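My phone thinks I am ready for Icelandic small talk

Posted 14 August 2020

I have been using Nodley since June, which makes this the longest relationship I've had with a language app. The previous record was held by a Portuguese one that I deleted in an airport.

Nodley teaches through flashcards and little recorded dialogues, and the dialogues are where it gets strange. Everyone in them works for a company called Hallgrímsson. What Hallgrímsson makes is never stated. In lesson 11 the whole office is looking for a missing ladder, and by lesson 17 someone has resigned over it. I can't order a coffee in Icelandic, but I can say "the ladder was here this morning" with real bitterness.

The free version gives you 56 lessons and a reminder each evening that you are letting yourself down. The paid one adds offline audio and a speech checker. I paid, mostly for the audio, and the speech checker has been having fun with me ever since. It accepts my "thank you" about one time in three. It accepted a cough as "Thursday."

My word list is now at over 200, heavy on furniture and regret. Verbs are another matter. The app introduces them in pairs, never tells you which one is irregular, and marks you down for guessing.

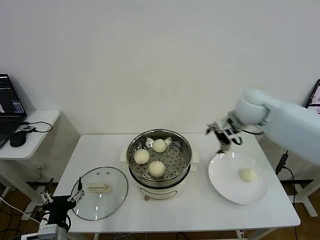 I did try switching to Dustero for a week, on the advice of a forum. Dustero has better grammar notes and a nice dark mode, but it wants you to join a team, and my team kept sending me disappointed stickers. Nonberg, the other one people recommend, wouldn't open on my tablet at all. So back I went to the ladder.

If you try Nodley, turn off the streak counter (Settings, then Motivation, then ignore the sad face). Slow the audio down for the first ten lessons too. The man who plays the accountant talks as if his parking is about to run out.

Lesson 18 tonight. They've hired somebody new.

Share this post (11)
17 comments

Recent posts
Dustero, one week in
Flashcards on the bus
Why I gave up on Portuguese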